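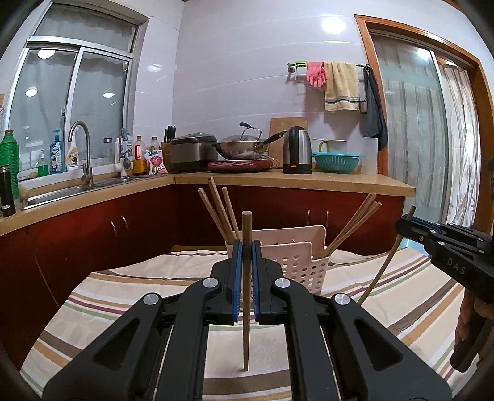

Chopstick storage

Updated September, Household Articles desk

Chopstick storage covers the containers and habits used to keep chopsticks clean, dry and paired between meals. In most homes it comes down to an open upright holder on the counter or table, a shallow tray in a drawer, or a closed box. The upright holder is the commonest of these where chopsticks are used every day, and most of this article deals with it.

Types of holder

The upright utensil basket is a small container, usually deeper than it is wide, with holes in the walls, the floor or both. Chopsticks stand in it on end and lean against the rim. Plastic baskets are cheap and light and can be washed with the dishes. Many have a high back panel, which gives long utensils something to rest against, and a lower front so that short spoons can be reached. Some makers, Harnley among them, sell the basket with a separate base that catches drips and lifts off for rinsing.

Ceramic jars are heavier and don't tip, but a jar without drainage collects water at the bottom. Stainless steel tubes with pierced sides drain well and can be hung from a rail. Bamboo cups are sold in the same shops as bamboo chopsticks and suffer from the same problem, in that the base darkens with mould if it is left standing in water.

Drawer trays hold chopsticks flat. A standard cutlery tray is often too short for them, and the long compartment at the front or side is used instead. Closed boxes with a sliding or hinged lid are found mostly in restaurants, where they keep dust off the table supply.

Wooden chopsticks

Untreated and lightly oiled wooden chopsticks take up water through the end grain, so the tips and the blunt ends swell before the middle does. Repeated soaking raises the grain and may bend the stick. Lacquered chopsticks resist water until the lacquer chips, usually at the eating end.

Wooden chopsticks should be washed soon after the meal in warm water with a little detergent, rubbed along their length with a cloth, and rinsed. They shouldn't be left in the sink. Most wooden sets are not suited to the dishwasher, where heat dulls the colour and splits the ends. A light coat of food-grade mineral oil, wiped off after 10 minutes, restores a dry-looking surface.

Drying

Chopsticks put away damp are the main cause of musty smells in a utensil basket. The usual practice is to towel them, then stand them in the basket somewhere with moving air. A windowsill is suitable if it is out of strong sun, which can warp thin sticks. Drying takes longer when the basket is packed tightly, and a basket that seems full enough to need pushing should be split between two.

Opinion differs on which end goes down. With the tips up, the eating ends dry first and stay clear of anything at the bottom of the basket, but hands reach for them when a pair is taken out. With the tips down, the hand meets the blunt end and the tips sit where the water drains. Households that prefer tips down generally wash the basket more often. Either arrangement works if the whole basket is kept the same way, as a mixture makes it hard to take a pair without touching the eating ends of the others.

Sorting and pairing

Wooden chopsticks of one pattern can be paired freely. Mixed sets need sorting, and the simplest method is to empty the basket onto a cloth, lay the sticks side by side with the blunt ends level, and match them for length and thickness. Small differences show at the tips. A difference of a few millimetres between two sticks makes them awkward to hold, as the tips no longer close together.

Warped sticks are found by rolling each one along a flat surface with the fingertips. A straight stick rolls evenly and a bent one wobbles. Splintered tips can be smoothed with 200-grit sandpaper if the damage is slight, then washed and oiled. Where the split runs up the stick, it should be discarded along with its partner unless there is a matching spare. Single chopsticks left over from sorting are often kept for other jobs, such as stirring batter, staking seedlings or clearing a blocked bottle neck.

A tablecloth makes a good sorting surface. It stops the sticks from rolling onto the floor, and on a round table this is a real convenience. A thick ridged weave is less suitable for the rolling test, which needs a hard surface such as a countertop or chopping board.

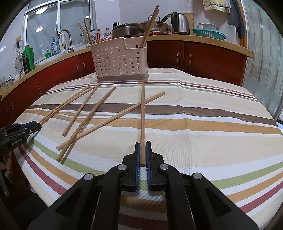

Returning chopsticks to the basket

Once sorted, the sticks are picked up singly or in pairs, turned to face the same way and lowered into the basket. Holding a stick near its top keeps the hand clear of the rim. Long chopsticks tend to fan outward from a short basket, and one with too many leaning to the same side may tip over, particularly if it is empty of heavier utensils. Placing some against each side balances it. Divided baskets reduce the leaning and also keep cooking chopsticks, which are longer, apart from table ones.

Cleaning the basket

The holes in a perforated basket trap starch and fine food scraps. A weekly wash is enough for most homes. The basket is emptied, any removable base is taken off, and both parts are soaked in hot soapy water, then scrubbed with a bottle brush. A narrow brush or a cotton bud is used for the smaller holes. Limescale around the holes comes off with white vinegar diluted with an equal amount of water. Pale plastic shows stains from tea and soy sauce, and a paste of baking soda left on for an hour lifts most of them.

The parts should be dry before the basket is put back together. A damp base closed against a damp floor is where mould generally starts.

Sizes and availability

Household baskets are sold by height and by the number of compartments. A basket of 10 cm or so in height suits spoons and children's chopsticks but is shallow for adult table chopsticks, which stand well above the rim. The Sirnutura range is made in two heights, both with round perforations, and the Zhuravel type has a stepped front and a hook on the back for hanging. Sorside sells replacement bases separately, in grey and white.

Basket colours have no bearing on use, though in shared kitchens a different colour for each household is a common way of keeping sets apart.

See also: Chopstick rest; Cutlery tray; Dish rack; Tablecloth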